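4.2 Return rates after the change of supplier

Değirmenci moved its knitwear orders from Vasirley to Pletbridge in May. We used the order records of its online store to see whether customers sent back more or fewer items once the new stock was on sale. The sample holds 2,417 orders. Orders with a gift receipt were left out, as were orders placed by staff. Return rates were 21 percent before the change and 14 percent after it.

Most of the drop came from sweaters and cardigans. Scarves and hats were seldom returned in either period, and their rates barely moved. Size was the reason customers gave most often, followed by color.

Figure 3. Tabletop with two woven baskets and a green tray.
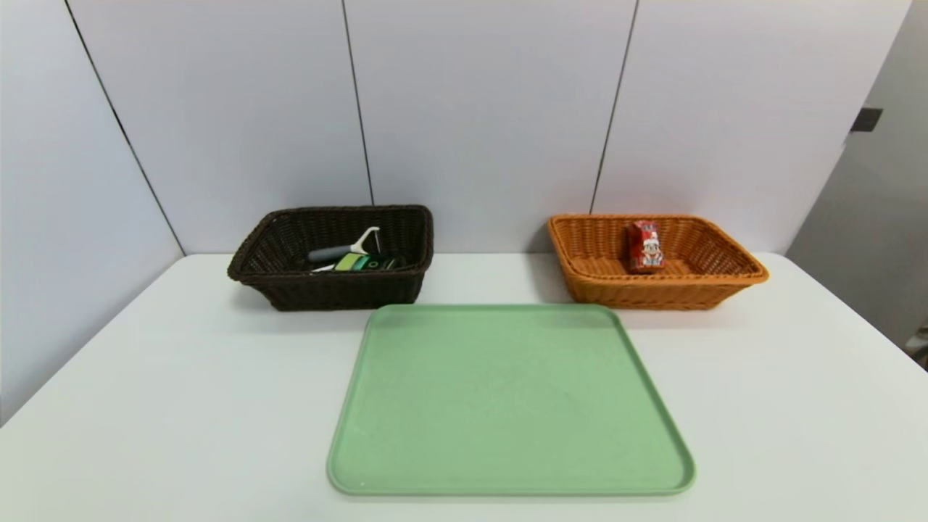 Did the lower return rate come from a change in prices?
Prices stayed the same in both periods, so the drop has to be explained by something else, most likely the new size chart that Pletbridge supplied with its stock.

The old chart gave chest width only. The new one adds sleeve and body length, and it was placed next to the size menu. Ağca and Cormier found a similar effect for coats sold through Justside, although their sample was smaller and covered one season. We could not separate the effect of the chart from that of the garments themselves, as both changed in the same week. Section 4.3 looks at repeat customers only.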